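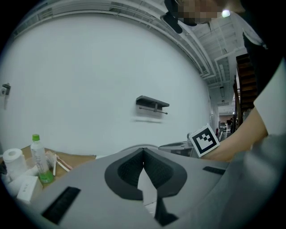 Hauke Hinrichs has recorded 1643 demonstrations with a hand-held gripper, and he isn't sure what the last thousand bought him.

"The first 31 were garbage, fine. By 1000 the policy could do the easy pickups. Then it sat there." Fesska, where he works, had set the target at 2000.

I asked whether people at least teach better by hand than over remote control. He shrugged. With the remote rig they used until July, he said, everyone moved like they were underwater, and the robot learned to move that way too. With the gripper people go at their own speed, and some of what they do the arm can't follow.

"You bend your wrist without thinking. Good luck, robot."

Does he believe the claim, common in sales decks, that anyone can train a robot in an afternoon?

"Anyone can make recordings in an afternoon," Hinrichs said. "Ask to see the failures. I've asked twice."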